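The little gearbox that wouldn't die

Konrad Piątek has the back axle up on stands before I've got my coat off. There's an inspection lamp hooked over the exhaust, a tray of bolts sorted by length, and on the bench a gearbox so small you could carry it home on the bus. It came out of a Pelitz saloon that hadn't moved under its own power for 12 years, and I have been looking forward to meeting it for weeks.

If you've never driven a Pelitz, I do envy you the first go. The lever is long and comes up through the floor at an odd angle, and the gate is so wide that second feels like reaching for something in the passenger's pocket. But when it's right, it's lovely! You get a soft click, a bit of a whirr, and the car gathers itself up and trots off down the lane as if it had been waiting for you to ask.

The trouble is that very few of them are right any more. The synchro rings wear, the selector forks bend, and for years the usual answer was to throw in a box from something newer and cut the tunnel to suit. Plenty of good cars were hacked about that way. Konrad did it himself, once, and still winces when it comes up.

What changed things was a run of new rings from Głowacki, a small machine shop that had been making pump parts and fancied a go at something different. They measured an unworn set, drew it up properly and cut a first batch in December. The brass is a touch harder than the old stuff, and the teeth are beautifully crisp. I held one up to the lamp and went a bit quiet, I'll admit it.

Fitting them is slow work, mostly because of the shims. Each box left the factory with its own stack, and if you mix them up you get a whine in third that will follow you all the way to the coast. Konrad lays each stack out on newspaper, writes the order in pencil beside it and doesn't answer the phone until it's back together. 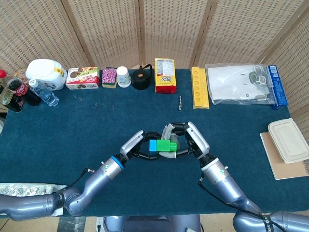
Hajar Belhaj takes a stricter line on all this. She thinks new rings are wasted in a box with tired bearings, and that anyone who splits the casing and leaves the old mainshaft bearing in place will be splitting it again before the next summer. Do both, she says, or leave the thing alone and learn to double-declutch.

She has a point, and the box on Konrad's bench is getting both. It's also getting a new rear oil seal, the lipped sort sold under the Flarden name, which presses in dry and saves all that messing with leather and tallow. The old seals could drip a neat puddle overnight, and most owners simply parked over a bit of cardboard.

By late afternoon the casing is closed and we're taking turns at the lever. First, second, a little shove for third, and then top, which drops in with a noise like a well-made cupboard door. I must have done it thirty times. I'd have done it thirty more if he'd let me.

The engine it's going back to is the 1410, the long-stroke one, all pull and no hurry. It suits the gearbox perfectly. There's a steep road up out of Onden with a hairpin near the top, and a healthy 1410 will take it in second without a murmur, windows down, the whole car humming.

Konrad wants the box in by the weekend and a gentle run before he trusts it with the hill. He'll drain the oil after that, look for brass on the magnet-free side of the strainer, and fill it again with the thick straight grade. I've already asked for the passenger seat.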